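Flaminby council: does the confidence vote need 2/3 of seats or 2/3 of those present?

14 replies · 252 views

prurkell_east
The Arora bloc says it will table a no-confidence motion against the Flaminby executive in March. Standing orders say "two thirds of members." They don't say sitting or elected. There are 2 vacant seats, so the threshold moves depending on how you read it.

quorumcall
Elected. The charter defines "members" in section 5 as the full body, vacancies included.

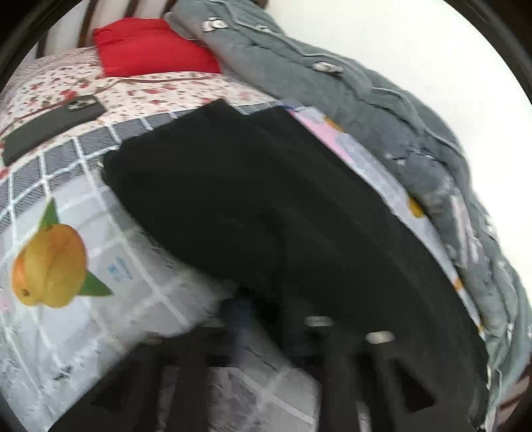 The 2000 revision left that definition alone, so a vacancy works as a vote for the executive. Harsh on the movers, but that is the text.

tallysheet
Disagree. Section 5 defines members for quorum only. The removal clause is in a separate part and has its own wording. You can't carry a definition across parts unless the charter says so — and it doesn't.

quorumcall
It says "in this charter." Read the first line of the section.

tallysheet
My copy says "in this part." Which print are you using?

prurkell_east
The clerk's office has both. The Prurkell annex printed its own version after the merger, and the two were never reconciled.

penalver_road
Then the chair rules on it and the ruling can be appealed from the floor by simple majority. The Peñalver budget dispute went the same way. The threshold argument matters less than who holds the chair that evening.

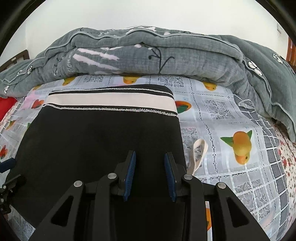 Gray quilted comforter with white flowers, folded along the top of the bed.

quorumcall
An appeal can't override the charter, only the standing orders.

tallysheet
Agreed on that point. Still want to see the annex print before I concede the rest.

prurkell_east
Requested a copy this morning. Will post the section when it arrives.

Share · 5 likes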